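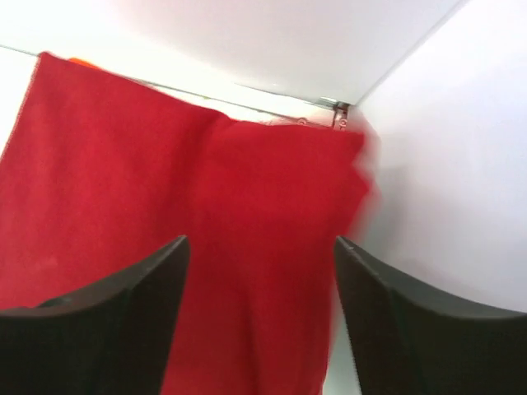

Red cloth with a pale hem, in a matte weave.

About Okik

Okik supplies and launders table linen, napkins, kitchen cloths and aprons for restaurants, hotels, school dining halls and event venues in Dredport and the surrounding towns. The company was founded in 2000 and has been based in Dredport ever since. Our customers range from small cafes that take a single bundle of kitchen cloths each week to banquet halls that need full table settings for several hundred guests.

Our History

Okik began as a laundry serving the restaurants along the Dredport waterfront. In its first years the company washed only linen that belonged to its customers. Many of those customers had trouble keeping enough good pieces in stock, and matching older napkins with newer ones was a regular difficulty. Okik therefore began to buy linen in bulk and to rent it out, taking responsibility for washing, mending and replacement. Rental became the larger part of the business within a few years and remains so today.

The company later acquired Rojanasak, a sewing workshop that had made uniforms and table linen for hotels. Rojanasak continues to operate under its own name. It hems new stock, repairs returned pieces and makes tablecloths to order for tables of unusual size or shape. Customers may still place orders with Rojanasak directly, whether or not they hold a rental agreement with Okik.

Our Company Today

Okik employs 178 people at 2 sites in Dredport. The laundry, dispatch hall and offices share the Harbor Road site. The Rojanasak workshop occupies a separate building on Mill Street, where fabric is also stored before cutting. Most employees work in washing, finishing and delivery. New employees in these departments receive paid training and work alongside an experienced colleague until their supervisor confirms that they are ready to work alone.

We prefer to fill senior positions from within the company. Several of our current shift supervisors started in sorting or on the delivery routes, and employees who wish to move to a different department may apply to do so after their first year of service.

What We Provide

Table linen is available for rental in a standard range of colors, with white, ivory, red and dark green held in the largest quantities. Other colors can be supplied for single events, subject to notice. Kitchen cloths, oven cloths and aprons are supplied in fixed bundles and exchanged on each delivery. Customers who own their linen may use our wash and press service, under which each customer's pieces are marked, processed separately and returned in the same count.

Deliveries leave Harbor Road from 5 a.m. so that linen reaches kitchens and dining rooms ahead of the morning service. Soiled linen is collected on the same visit. Requests for additional stock received by noon are normally added to the next scheduled delivery.

Orders, returns and stock levels are managed through Drallix, our online account service. Customers may use Drallix to change quantities, report a damaged or missing piece and view past invoices. Those who prefer to order by telephone may continue to do so at no extra charge.

Care and Quality

All linen is sorted by color and fabric before washing. Strong colors are washed apart from whites, and new colored stock is washed on its own before it enters general use. Pieces are inspected after pressing. Those with small faults are sent to Rojanasak for repair, and those that can no longer be used on a table are cut down and hemmed again as kitchen or cleaning cloths. Stained or worn pieces that reach a customer in error will be replaced without charge on the next delivery.

Water from the final rinse is filtered and used again for the first stage of washing. Bundles are tied with cotton tape or packed in returnable bags — we ask customers to hand these back with their soiled linen.

Our Place in Dredport

Okik has supplied linen to the Dredport harbor supper every September since the event began. The company also provides aprons and cloths to the cooking classes at local schools, and the Rojanasak workshop accepts 2 sewing apprentices each year. Apprenticeships are open to residents of Dredport who have finished high school, and no previous experience is required. Applications are accepted in the spring.

Contact and Visits

Prospective customers are welcome to visit the showroom at Harbor Road, where fabric samples and finished pieces may be examined before an agreement is signed. Visits are by appointment and may be arranged through the customer office. Questions concerning made-to-order work should be addressed to the Rojanasak workshop on Mill Street.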